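25 April 2020
By the Denlow Local features desk

I'd been meaning to talk to the woman behind the Bramari quilts for ages, and then everyone got stuck at home and suddenly she had a free afternoon and so did I. We did it over the phone, me on the back step with a cuppa, her in her sewing room with a kelpie that barked every time a parcel van went past. She asked me to leave her name out of it. "Put the quilts in," she said. "They've got better manners than me."

She started sewing at 13, on her grandmother's treadle machine, in a house at the dry end of Stallel where the power went off whenever the wind got up. Her first quilt was made out of old work shirts and a floral curtain. "It was shocking," she told me, laughing. "The corners didn't meet anywhere. Mum put it on the dog's bed and I didn't speak to her till tea time."

She kept at it, though, on and off, through a nursing career and three kids, and in 2000 she sold one at the Denlow show. A lady from the coast bought it straight off the rail. She spent the money on a proper cutting mat and a decent pair of scissors, and she still has the scissors. (The kids were told they'd be put up for adoption if they ever cut paper with them. One of them did. He's still in the family.)

What I really wanted to know was how she plans the things, as I can't draw a straight line with a ruler. Her Bramari quilts have those big lopsided blocks that lean on each other like old sheds, and I'd always assumed she just made it up as she went along.

"No, no, I plan them to death," she said. "I just don't plan them straight."

She doesn't use a computer and she doesn't like graph paper much either, because she reckons you can't feel the size of a thing when it's drawn small. She likes to work at full size, flat, on whatever's big enough. Brown paper and tape get a good run at her place. She'll put a line down, go and hang out the washing, come back and decide she hates it. 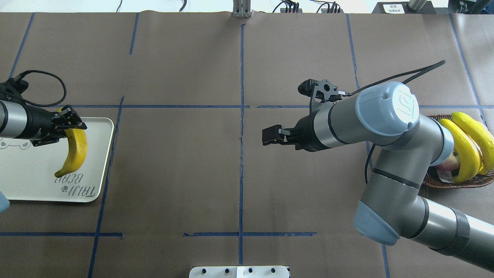 Blue tape on brown paper, with a slanted line on the left.

"People want the lines to be perfect," she said. "I had a lady in one of my classes nearly in tears over a wonky one. I told her, love, if the line's a bit off, the fabric will have an opinion about it anyway." Her rule is one strong line down the middle somewhere and then she lets the rest argue.

The colours come later, and this is where she gets fussy. She washes everything twice before cutting. She won't touch anything with glitter in it. She buys a lot of her cotton from a little shop called Bogdan, which has been posting orders out since the doors shut, and she told me she'd been on the phone to them so often in the past few weeks that they now ask after the dog by name.

I asked about the biggest one she's ever made and there was a long breath at the other end. It was for her parents' anniversary, 100 blocks, every one of them cut from something that had been worn by somebody in the family. School uniforms, pyjamas, a bridesmaid's dress "in a green I wouldn't wish on anyone". Her dad was 82 when she gave it to them. He looked at it for a good while and then pointed at a square near the bottom and said, "Those are my good trousers."

"And they were," she said. "He'd been looking for them for two years."

We got on to the lockdown, of course. Her Denlow class has moved to a group phone call, which sounds like chaos to me. They all put the phone on speaker and sew and talk over the top of each other, and somebody's husband is always running the blender. She says she's getting less done than before but she wouldn't miss it. A couple of the group live alone and hadn't been out much even before all this, so the call goes for as long as anyone wants it to.

I wondered if she'd noticed more people taking it up. She has - her niece rang wanting to know how to thread a bobbin, and so did the bloke over the road, who has since made two cushions and a very long bag. "I don't know what the bag's for," she said. "I said it was lovely."

And if you're starting from nothing? Her advice was to make something small and ugly first, a pot holder or a mat for the cat, and use fabric you don't care about. Change your needle more than you think you should. Keep the iron on. Don't unpick after nine o'clock at night, you'll only cut a hole in something.

She's working on a new one now for a grandchild due in May. It's mostly yellow, a bit of grey, and it has already been taken apart once. I asked whether she'd send me a photo when it was finished and she said she'd think about it, and then the parcel van came by again and I lost her to the dog for a bit.

Last updated: 25 April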